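We use cookies to improve this site. By continuing to browse you accept our cookie policy.

Snack boxes: packing for the winter round

November 2023

The Soltley snack boxes go out again at the end of the month, and we have 35 to fill. Each one goes to a household on the Zundale list, with 2 spare in case of late requests. If you signed up to pack, please collect your flat boxes and tape from the Ruvudham shop, side door, any morning before 12.

Tape the bottom of the box first, then lay everything out before you put anything in. Last March several boxes went out with three lots of crackers and nothing sweet - it is easier to spot when the packets are side by side. Anything wrapped and in date is fine. No loose items, no glass and no nuts this year. 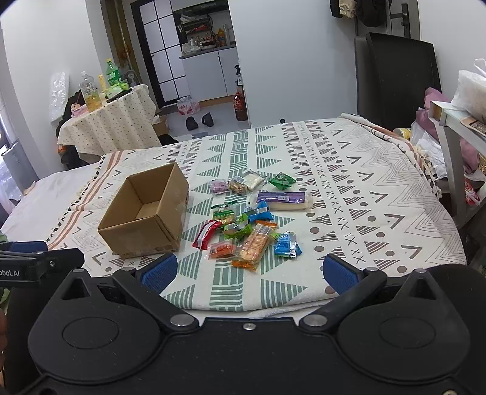 Long packets are the ones that cause trouble, so lay them flat along the bottom and build up from there. Biscuits and small sweets can fill the gaps at the sides. A bed with a cloth over it does perfectly well as a packing table, and a dozen packets next to the open box is a good amount to work from. Crackers in clear wrapping, like the round ones with the orange ends, should go in near the top where they won't get crushed. Leave the lid untaped until your box has been checked at Chevalier Road.

Sign up to our newsletter
Enter your email address
Unsubscribe at any time.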